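Stivdale Recreation Area – Off-Season Inspection Checklist with Comments

Last updated: 28/05/2021

This site uses cookies to remember your settings. By continuing to browse you accept our use of cookies.

Covers the Koskela sledding hill, the Sakasow trail loop, the tow shed, the warming hut and the indoor game room. Ratings: OK = no action. M = monitor, recheck at the December inspection. R = repair before opening. X = closed until repaired. Items not rated were not inspected, and the comment says why.

Ground conditions at inspection: firm on the hill, soft in the low section of the loop. No snow cover.

1. KOSKELA SLEDDING HILL

1.1 Run surface free of rocks, stumps and holes – R
Two frost-heaved rocks in the left lane below the midpoint. Both are marked with orange paint. Dig out, backfill and tamp. The old stump near the top has been ground down and is no longer a hazard.

1.2 Run-out length and slope – OK
Measured 135 feet from the toe of the hill to the fence. The flat section drains toward the parking lot as designed.

1.3 Run-out fence and padding – R
Fence posts are plumb. Straw bales from last winter have broken down and must be replaced, not restacked. Foam pads on the three center posts are split along the seam. Order pads with the strap closure. The hook-and-loop type did not hold below freezing.

1.4 Separation between sledding lanes and walk-up lane – M
Rope and stakes are in place. Several stakes can be pulled out by hand. Reset after the ground firms up, and check again once the surface freezes.

1.5 Trees and brush within the safety margin – R
Regrowth on the east side is up to waist height and extends into the margin. Cut flush with the soil. Angled stubs left by the last cutting should be trimmed at the same time.

1.6 Overhead limbs – OK
One dead limb at the top of the hill was removed before this inspection.

1.7 Rules sign at the top – R
Legible from the walk-up lane but not from the bench. The line on headfirst riding has faded. Replace the panel and keep the existing posts.

1.8 Lighting – M
All fixtures came on. The second pole from the parking lot took several minutes to reach full brightness. Photocell works. Pole bases show surface rust only; no movement at the anchor bolts.

2. TOW SHED AND ROPE TOW

2.1 Lockout on main disconnect – OK
Lock and tag present. Key in the cabinet, signed for.

2.2 Drive unit mounting bolts – OK
Torque marks line up on all bolts.

2.3 Drive unit hours – recorded
Meter reads 1,251. The service interval for this unit is 2,000, so no major service is due before opening. Change the gearbox oil anyway. The sample taken from the drain plug was dark and had a slight burned smell.

2.4 Rope condition – M
Full length was pulled through by hand. Fuzzing along most of the length, within limits. One flattened section next to the splice. Splice length meets the requirement. If the flattened section gets longer by December, replace the rope; do not cut and resplice.

2.5 Return sheave and guard – R
Sheave turns freely. Guard is missing one of four bolts, and the adjoining tab is bent outward far enough to catch a glove. Straighten or replace the guard. Do not run the tow with the tab in its present state, including for test purposes.

2.6 Stop gate at the unloading area – X
Gate did not stop the drive on the first of three trips. It worked on the second and third. An intermittent stop gate is treated as a failed one. The switch contact is the most likely cause, but the wiring between the gate and the shed should be tested before any part is swapped. Tow stays closed until ten trips in a row pass.

2.7 Emergency stop, operator position – OK
Passed on every trip.

2.8 Operator view of the full lift line – R
Blocked near the top by the same regrowth noted in 1.5.

2.9 Fire extinguisher – OK
Gauge in the green. Tag current. Bracket tight.

2.10 Fuel and solvent storage – M
Cans are in the metal cabinet and the cabinet latches. One can has no label. Identify the contents or dispose of it as unknown.

3. SAKASOW TRAIL LOOP

3.1 Trail surface – M
Leaf cover is heavy in the low section and could not be fully cleared for inspection. Roots exposed in two places on the north side. The leaves should be blown off before the first freeze – a frozen leaf mat does not drain and is slow to clear later.

3.2 Footbridge decking – R
Three boards soft at the ends, all on the upstream side. Probe went in past the accepted depth. Replace all three and check the stringer below while the boards are up.

3.3 Footbridge rails – OK
Pushed at every post. No measurable play.

3.4 Non-slip strips on bridge – R
About to be lifted with the boards in any case. Fit new strips across the full width.

3.5 Culvert – OK
Clear at both ends. The grate was seated and free of branches.

3.6 Trail markers – M
All present. The marker at the fork is partly hidden when approached in the clockwise direction. Move it to the opposite side of the trail.

3.7 Benches – OK
The slat replaced last year is holding. No raised screws.

3.8 Emergency location posts – R
The post at the far end of the loop carries a location code that does not match the posted map. Correct the map first, since the code on the post is the one held by dispatch. Reprint the handout after the map is corrected.

4. WARMING HUT

4.1 Roof and gutters – R
Gutters full on the north side. Downspout separated at the elbow. Shingles intact as seen from the ladder. The roof was not walked.

4.2 Entry steps and handrail – OK
Rise is even. Handrail tight. Supply of sand and scoop in the bin.

4.3 Heater, Silico wall unit – M
Lit on the first try. Flame was steady. Filter is due. The clearance line painted on the floor has worn off on the bench side and should be repainted before the benches go back in.

4.4 Carbon monoxide alarm – R
Sounded on test. The date code shows the unit is past its replacement date. Replace it; a passing button test does not extend the life of the sensor.

4.5 Occupancy sign – OK
Posted at 80 persons. Visible from the door.

4.6 Exit door – OK
Opens outward with one motion. Exit light holds on battery for the full test period.

4.7 First aid cabinet – R
Cold packs expired. Splint and blankets in good order. Record sheet not filled in after the last two openings of the cabinet. Restock and start a new sheet.

4.8 Floor mats – M
Edges curling at the inner door. Usable this season if taped down flat.

5. INDOOR GAME ROOM

5.1 Floor – OK
Dry, level and free of splinters. The patch next to the storage closet has cured flush with the surrounding floor.

5.2 Net posts and sleeves – R
Sleeve covers fit. One post has a stripped tension handle. Tag it and take it out of use. A post with a stripped handle must not be tied off with rope as a substitute.

5.3 Wall padding – OK
No gaps at the corners. Fasteners recessed.

5.4 Light guards – M
Wire guards present on all fixtures. One guard is held by a cable tie. Replace with the original clip when the lift is next on site.

5.5 Small play equipment – M
Balls, paddles and shuttlecocks sorted by condition. Discard any item with a cracked base, exposed wire or loose hardware. Loose feathers are a wear matter only and do not fail an item. Paddles with a split handle are discarded, with no taping.

5.6 Folding tables – M
Check the leg locks on each table before use. Two locks were stiff and took dry lubricant. Recheck after the next event.

5.7 Storage shelving – R
Units are anchored to the wall except the one nearest the door. Anchor it. Heavy items to be kept on the bottom shelf – the ball pump and spare weights were found on the top one.

5.8 Electrical outlets – OK
All tested. Ground-fault outlets by the sink trip and reset.

6. GENERAL COMMENTS

6.1 The X rating in 2.6 applies to the tow only. The hill may open for walk-up sledding once all R items in section 1 are signed off.

6.2 Items 1.5 and 2.8 can be closed with one cutting job but have to be signed off separately. The view from the operator position must be checked from a seated height.

6.3 The previous checklist listed the footbridge decking as M. The comment at the time mentioned staining but no probe reading. Enter probe readings for every board from now on, including boards that pass.

6.4 Several repairs from the last cycle were done but not entered in the log. They were credited here only where the work could be confirmed on site. A repair that is not in the log is carried forward as open.

6.5 Small play equipment is now inspected with the building rather than with the outdoor gear. The equipment sheet on file has been revised to match, and old copies in the tow shed should be thrown out.

6.6 Next full inspection is in December, before the rope is tensioned. Bring the torque wrench, the probe and the light meter. The light meter was not available this time, so 1.8 was judged by eye.

Sign up for the Stivdale newsletter to get opening dates and trail conditions by email. You can unsubscribe at any time.

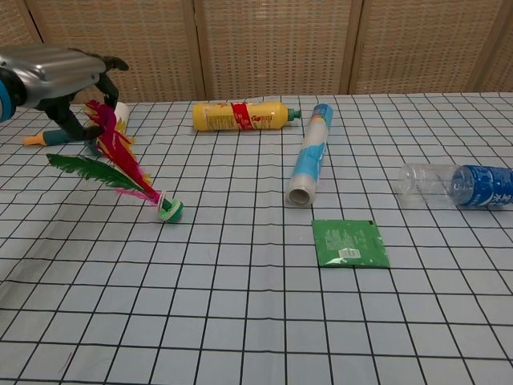
Item 5.5 – feathered shuttlecock for kicking games, green and white base.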